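Home | Issues | Reading Room | Submit | About

We use cookies to remember your reading preferences. Accept | Manage

Filed under: Food & Everyday Life, Field Notes

3. What people do when they say "a glassful"

I should say up front that I didn't set out to study measuring. The Villberg interviews were meant to be about recipes – who writes them down, who keeps them, who fights over them when an aunt dies – and I had a tidy list of questions that fell apart by the second kitchen. What I kept hearing was "a glass of this" and "half a cup of that," and when I asked which glass, people looked at me as if I'd asked which sky.

So I went back and asked again. We ended up with 37 households and 774 written recipes, some on cards, some on the backs of envelopes, one on the inside of a cupboard door (I copied that one standing on a stool). Bereket Tekleab did the sorting with me and we argued the whole way through. He wanted to throw out any recipe without a number in it. I wanted to keep them all, and I won, mostly by being the one who had the spreadsheet.

Of those recipes, 87 gave a drink or a liquid only by how full the container should look. "Up to the flowers" was a favorite of mine, meaning the painted band on a tumbler that had been broken for years. The cook still poured to the flowers! She used a plain tumbler now and just knew where they would have been.

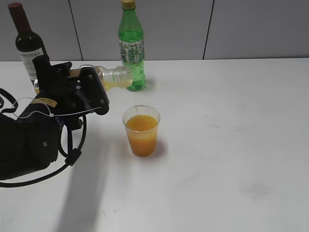 Rustad calls this "borrowed marking" in her Parnorham notes, and I like the term a lot, though I think she draws it too narrowly. Ingegerd Rustad's cooks were all measuring for themselves. Ours were very often measuring for someone else – a kid, a husband on a salt diet, a neighbor who'd had surgery – and they'd shift the line up or down depending on who was going to drink it. One woman told me a glass of juice was "to here for him and to here for me," with her finger moving the width of a knuckle. I asked whether she'd ever write that down. She said what for, he's not going to pour it.

Bereket's objection, which I'll give in full as he made it well, is that we may be hearing a story about measuring that people only tell when a researcher is sitting at the table. Put them alone in the kitchen and maybe they just pour. I don't have a good answer to that. We did leave 2 weeks between visits and most people gave the same line the second time, but that only shows they remember what they told us.

The containers themselves turned out to matter more than I'd planned for. In the Shiferaw building, where the apartments share a pantry, people cooked from large jars and dipped or poured out of them, and they talked about amounts as what was left behind. "Take it down to the shoulder," that sort of thing. I have very little of this from the other buildings and I'd love to know if it's a pantry habit or a family one.
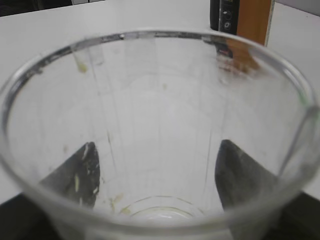

Figure 2. Clear glass jar, looking down through the mouth.

3.1 Cards that were changed later

Plenty of the recipes had been corrected, usually in a different pen. I'd expected people to fix the weights. What they fixed was the vessel: "glass" crossed out and "small glass" put in, or "Mother's cup" replaced by "the blue cup" once Mother's cup had gone to a sister in Roltura. In one family the same card had been changed by three different people, and each of them was sure the others had it wrong. I baked all three versions that December. The middle one was the best, and I've been asked not to say whose it was.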